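Home | Savings | Borrowing | Members' News | Branches | Contact us

Search this site Enter keyword Go

Members' News

Changes to early repayment terms on fixed-rate home loans

From September, the Society will apply a revised set of terms to members who wish to repay all or part of a fixed-rate home loan before the fixed period has ended. The revised terms apply to new loans, and to existing loans from the date on which the member next chooses a fixed rate. Members who are part of the way through a fixed period keep the terms set out in their present offer letter.

The Board approved the changes after a review of the lending rules led by Rajkumari Yadav, Head of Member Lending. The review looked at the letters and telephone calls received on the subject over the past year, of which there were 780. Most came from members who had sold a property sooner than they expected, or who had received a sum of money and wished to put it towards their loan. A smaller number came from the families of members who had died.

How the charge has been worked out until now

When the Society lends at a fixed rate, it commits to funding that loan at a known cost for the whole of the fixed period. If the loan is repaid early, the Society may be left with money that it can lend again only at a lower rate. The early repayment charge is meant to cover that loss.

Under the present terms the charge is a percentage of the amount repaid, and the percentage falls with each year of the fixed period. The method is simple to print in a table, but it takes no account of what has happened to rates in the meantime. A member who repays when rates have risen pays the same percentage as one who repays when rates have fallen, although the cost to the Society in the first case may be very small. Several members made this point in their letters, and the review accepted it.

What will change

The charge will in future be based on the difference between the rate on the member's loan and the rate at which the Society could lend the same money for the time left to run. Where there is no difference, or where the difference is in the Society's favour, no charge will be made beyond the discharge fee of £55. The present percentage table will be kept as an upper limit, so that no member will pay more under the new method than under the old one.

Members may already repay part of their loan each year without charge. This allowance will continue, and any part of it which is not used in one year may now be carried forward into the next. It may not be carried forward a second time. The allowance is measured against the balance at the start of each loan year, and not against the sum first borrowed. A note explaining this will be added to the annual statement, as the wording used until now has been read in both ways.

Members who sell one property and buy another may move their fixed rate to the new loan. The time allowed between the two completions will be extended to 2 months. During this time the charge will be taken in the usual way on the sale and refunded once the new loan has been drawn. If the new loan is smaller than the old one, the refund will be reduced in proportion. Members should be aware that moving a rate is subject to a full application, and that the Society will look at income, spending and the value of the new property as it would for any other borrower. An approval given for the earlier loan does not carry over.

No early repayment charge will be made where a loan is repaid from the estate of a member who has died, whether or not there is a surviving joint borrower. Until now this has been decided case by case. Executors need only send a copy of the death certificate and a written request to the lending office.

Asking for a figure

A redemption figure may be requested by post, by telephone or at any branch. It will show the balance, the interest due to the chosen date, the early repayment charge, if there is one, and the discharge fee. Under the new method the charge will depend on rates on the day, and each figure will therefore be good for a limited time, which will be printed at the top of the letter. Where a member's solicitor has asked for the figure, a copy will also be sent to the member.

The figure is an offer to accept that sum in full settlement if it reaches the Society before the time stated. Payments received after three o'clock in the afternoon are treated as received on the next working day. Members who are completing a sale are asked to remind their solicitor of this - a late payment means another day's interest and, in some cases, a fresh calculation of the charge.

Members in the Inport and Bansal branch areas should note that redemption requests are now dealt with at the central lending office and no longer at the branch counter. Staff in both branches will still accept the form and send it on the same day.

Breaking a fixed rate to take a lower one

The Society has been asked whether it makes sense to pay the charge in order to move to a lower rate. No general answer can be given. Under the new method the charge will, in most cases, be close to the saving that the member would make over the time left on the fixed period. A member with other reasons for changing, such as a wish to shorten the term or to bring two loans together, may still find it worthwhile. Kiran Thakur and Tyra Grønli of the lending team are able to go through the figures with members by appointment. There is no fee for the appointment, and the member is under no obligation to proceed. Those who attend are asked to bring their most recent statement and, where the loan is held in joint names, to come together if they can.

The lending team can explain the Society's own loans but cannot advise on loans held with other lenders. Members who are weighing up an offer from elsewhere may wish to take independent advice, and should ask in particular whether valuation and legal costs are included in the rate they have been shown.

Loans taken over from Briment

Members whose loans came to the Society on the transfer of the Briment loan book hold them under the original Briment conditions, which differ in two respects. The yearly allowance is measured by calendar year, and the discharge fee is included in the final month's interest. These conditions will stand until the present fixed period ends. The Society will write to each member concerned before that date, setting out both sets of terms side by side.

Members who are unsure which conditions apply should look at the prefix of the loan number on their statement. Loan numbers beginning with B are former Briment loans. All others are held on the Society's own conditions.

Online service

The loan pages of Tavolico, the Society's online service, will be updated when the new terms take effect. Members will be able to see how much of the yearly allowance has been used and how much has been carried forward. It will not be possible at first to obtain a redemption figure online. Pichit Rattanakul, who is responsible for the service, expects this to be added once the new calculation has been in use for a full quarter.

The full terms are printed in the revised Home Loan Conditions booklet, copies of which may be collected from any branch or requested by post. The booklet replaces the earlier edition and should be kept with the offer letter.

Comments (4)

M. Hartley
Pleased to see the allowance can be carried over. Does anything unused from this year count, or does it only begin with the new terms?

Member Services
The carry-forward applies only to allowance arising under the new terms. Unused allowance from the present year will lapse in the usual way.

Former Briment borrower
My number starts with a B but my letter last spring quoted the Society's discharge fee. Which is right please? I have rung twice.

Kiran Yadav, Member Services
The Briment conditions apply to your loan and no separate discharge fee is due. Please send us a copy of the letter so that we can correct our records, and accept our apologies for the calls.

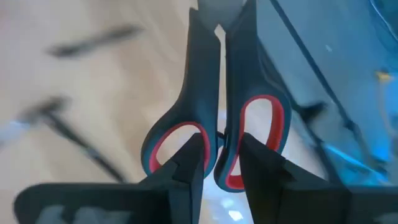

Scissors with dark handles and a red-pink lining to the finger loop.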